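Neltden extends Staltgate office furniture range with low shelf unit and perforated mobile cabinet

December

Neltden, the manufacturer of workplace furniture, has added two storage items to its Staltgate range: a low open-sided shelf unit in white metal and a grey mobile cabinet with perforated side panels. Both are designed to be used with the existing Staltgate desk, whose top and base are unchanged. Orders are being accepted now through the company's dealers.

The Staltgate range is intended for small offices, workshops and teaching rooms where the floor is washed by hand. Customers had reported that conventional under-desk storage had to be emptied or lifted before mopping. The new items were drawn up in response to these reports, and the clearances between desk, shelf and cabinet were set so that a flat mop can be passed along the floor.

The desk has a white top with rounded corners, carried on vertical legs with flat feet. The feet lie close to the floor and have no trim or recess in which water can collect. Neltden advises that the feet be wiped dry after each wash.

The low shelf unit stands beside the desk and has a flat top that may be used for a printer or for files. One side is left open, with a thin inner panel behind. It is supplied assembled and can be moved by two people. Coating repairs are covered by the same kit as the desk, part number 2779.

The mobile cabinet runs on black castors. Its perforated panels allow air to pass through the body, so that equipment left running inside does not need a separate fan. Castors are replaced singly and without tools.

"The request we received most often was for furniture that could be cleaned around in the ordinary way, with a bucket and a cloth," said Suha Khasawneh, product manager at Neltden. "The dimensions follow from that. We did not change the desk, as existing customers will want to add storage to what they have."

The range was fitted out in a sample room laid with wood-pattern flooring by Twal, the contract flooring supplier. Cleaning instructions for the combined installation were prepared by Anika Quintanilla of Twal and are included with every delivery. They recommend a neutral cleaner, a well-wrung mop and clean water for the second pass. Solvent cleaners and abrasive pads should not be used on the coated parts. 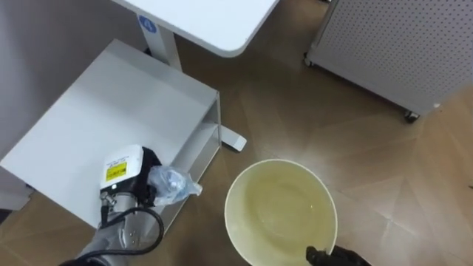 Staltgate desk, low shelf unit and mobile cabinet on wood-pattern flooring, with a filled white bucket.

Neltden has already supplied the new items to over 264 workstations under advance orders. Further stock is held at the company's main warehouse. Spare castors, foot pads and coating kits can be ordered separately, and dealers have been sent revised price lists.

Existing Staltgate desks can be combined with the new storage without modification. The guarantee on the desk is not affected.

Press enquiries: Arnaldo Loureiro, Neltden press office
Dealer enquiries: Carla Boutros, Neltden sales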